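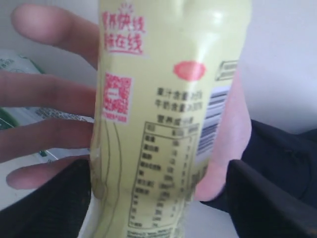 Yellow-green bottle, printed in red and black

Sorting drink bottles before return: labels on or off?
Posted by mkessel_2

I am clearing out a stock of plastic drink bottles and want to hand them in at the Skulano depot. Some are clear with a wraparound label, some are colored and have a QR code on them. Do I separate by color, and do the labels come off first? The depot's sheet only says "presorted".

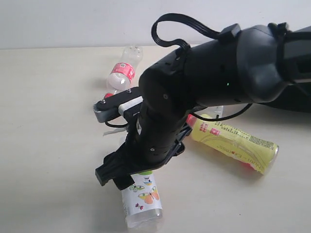 Clear bottle lying on the table, yellow one to the right

dorrit3752
just throw them all in one bag, I always do

Ragnarsson_R
Separate by color. Clear plastic gets a better grade, and one tinted bottle in the bag can downgrade the lot. Use a flat, light-colored table so a faint tint shows up.
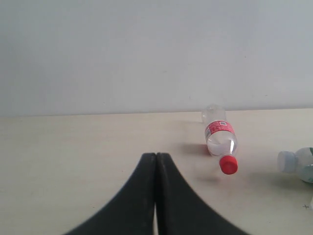

Wipe it down between batches, as syrup residue transfers to the labels and blurs the barcodes. Keep caps in a separate tub - the Vetau machines reject loose caps.
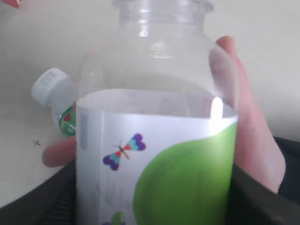

Halina Kwiatkowski
Site moderator, Recycling and Waste

Leave the labels on. The depot reads the barcode, and a bottle without one is weighed as scrap. Hold each bottle upright and check the part above the label for leftover liquid. Do not crush them. A Grotska bag holds roughly 90 bottles of the half-liter size. See also thread 2284 on deposit codes.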